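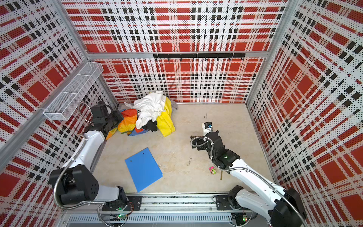 Went to the open day at Coltach this afternoon. They've taken over the old Kirkwood mill, built in 1976, and one bay is given over to laundry handling. Two white arms share one rail, and when I got there the left one had its gripper in a heap of clothes, up against something rainbow-striped. The plaid walls are louder in person.

Vittoria Martinelli ran the demo. She said the aim is one garment at a time, put where it should go. Clothes are hard because they never sit the same way twice.

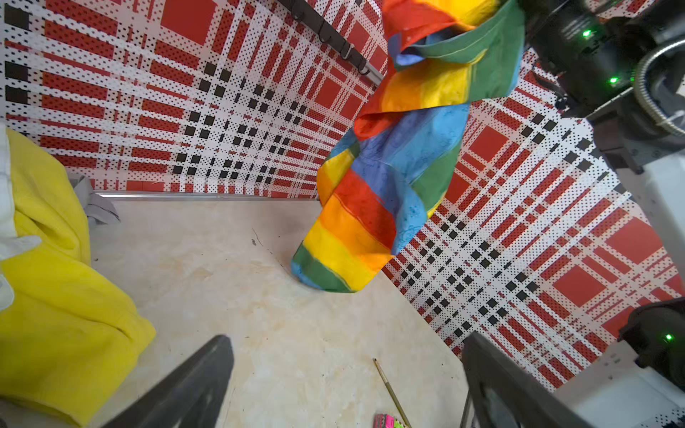
She has logged 300 runs since November and wants a lot more before she'll talk about speed. Visitors got 13 minutes at the glass, then the next group came in -- fair enough, it was busy. 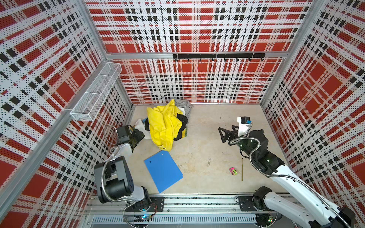
Both arms at work, yellow on top of the heap.

Someone asked which items give the most trouble. Thick ones, she said. Thin cotton folds flat between the fingers but fleece bunches up. The yellow one was a good case, pinched in a big lump with the white and black things still lying below it. I'd have used both hands for that.

Whole visit took 45 minutes with the tea. They're open again next month -- worth going if you're near.

Recent posts
Santoro conveyor talk, my notes
Brirnance depot tour
Parking at the Kirkwood mill

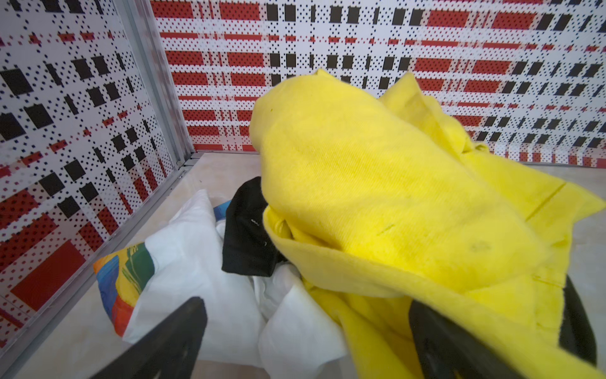 Last one from me on Coltach. I asked Vittoria if she'd trust it with her own washing. She said towels, yes. Looking at the size of that handful of yellow, I'd start with towels as well.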